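Cell Practice Working Group — minutes, June
Site: Grilwood. Present: integration, safety, maintenance, test. Medex joined by phone at 10:15. 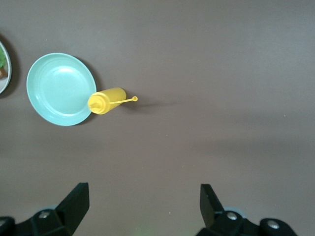
**1. Reset condition for tabletop trials.** The group reviewed section 4 of the Zustesano handling rules, which requires a written start state before each run. Test noted that "bottle next to plate" is too loose for a start state. With the yellow bottle on its side and its nozzle over the rim of the green plate, a grasp can disturb both items. Agreed wording: "Overlap between items shall be recorded, with the side on which it occurs." Attached parts such as cap straps are to be counted in the item's footprint.

**2. Speed and force.** Approach speed within 40 mm of any item stays at the reduced setting. The Obradović proposal to raise free travel from 400 to 600 mm/s was discussed. Safety does not object, provided the stop test is repeated at the new value. Deferred until results are in.

**3. Fingertip inspection.** Interval remains 1000 cycles. Maintenance asked that bracket screws be checked at the same time and the torque entered in the log — at present only a tick is recorded. Accepted.

**4. Logs.** Medex will accept aborted runs in the monthly return if the abort code is included. Runs without a code are to be listed separately.

Actions
- Test: redraft section 4, circulate before next meeting
- Safety: stop test at 600 mm/s
- Maintenance: add torque column to log sheet

Meeting closed 11:40.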